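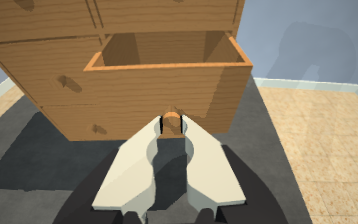 Fouad Tarawneh replied that I should check the grip force limit before blaming the planner, and he was half right. Mine was set to 5 — way too low for a round knob like the one on the bottom drawer. I bumped it to 40 in the sim and reran the pull. Still slips on the real arm at our shop bench, though! I'm going to try softer finger pads next (Yupin has a spare set) and keep the middle drawer shut for those runs. Leaving this ticket open for now.

Home | Builds | Tickets | Log in
2 comments | 38 shares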